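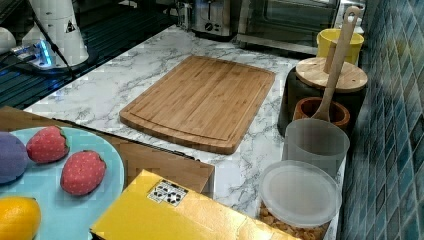

Notes on the family diary archive, kept by Quang Khổng and Lợi Mai. Last changed December 17, 2024.

The folder holds the entries we wrote on the old family blog while the children were at Illby Primary and then Grotside School, plus the paper notebooks from before that. The blog host was closing and we wanted the text somewhere we could search it. It's mainly for us and the grandparents, and for the children when they are old enough to be embarrassed by it.

## What's in it

| Folder | Contents | Entries |
|---|---|---|
| `blog/` | Posts exported from the old site, one file each | 1057 |
| `notebooks/` | Typed-up pages from the paper notebooks | 466 |
| `letters/` | Letters to and from Lợi's parents | 628 |
| `misc/` | Shopping lists, school notices, a packing list for Prullton | not indexed |

Every file is plain text in UTF-8. Blog posts keep their original titles. Notebook pages had no titles, so the first few words are used instead, which is why one is called "bins again and".

## File names

Names start with the year and month, then a short title:

```
2016-08-first-swimming-lesson.txt
```

If the month isn't known, it is written as `00`. A good part of the notebooks are like this. Quang rarely dated anything and tended to write "Tuesday-ish" at the top of the page, and that has been left in the text as it stood.

## Fields

Each file begins with a few lines before the text proper:

- `who` – the person who wrote it, `Q` or `L`. Three of the Prullton entries are marked `both`.
- `about` – which child or children it mentions, by first initial
- `place` – home, Illby, Grotside, Prullton or other
- `private` – yes or no (see below)

`place` means where the thing happened, even when it was written up later. We were not consistent about this in the letters. Anything marked `other` in that folder should be taken with a pinch of salt.

## How it was typed up

Lợi typed the notebooks over two winters. Spelling has been left alone except where a word couldn't be understood. Words that couldn't be read are shown as `[?]`. The letters were mostly in Vietnamese and have been kept that way, with an English version underneath for those the children asked about. The English is ours and it's fairly loose.

Blog comments were not in the export. We copied out a few by hand from the posts about starting secondary school, and the long argument about packed lunches.

## Private entries

Anything to do with health, money or other people's children is marked `private: yes`. Please don't forward those. The children can ask for any entry about themselves to be marked private or taken out, and that has happened a few times already. Removed entries are gone for good and we don't keep a list of them.

## Known problems

- The summer we moved house is nearly blank. There is one post from that August, and it's about a van.
- Some apostrophes came out of the export as question marks. Most are fixed.
- The Jacobs family next door appear under two spellings in the early notebooks.
- Two letters are filed twice under different months. We don't know which month is right.
- Links in the blog posts to photo albums no longer work. The albums are on the drive in the study, in no particular order.

## Still to do

- Finish the last notebook (the green one, from the half-term page onwards)
- Ask Lợi's mother about the undated letters
- Print a copy of `letters/` for her in large type

Corrections can be sent to either of us. If you remember a day differently, send your version and we'll put it in underneath with your name on it – the original stays as it is.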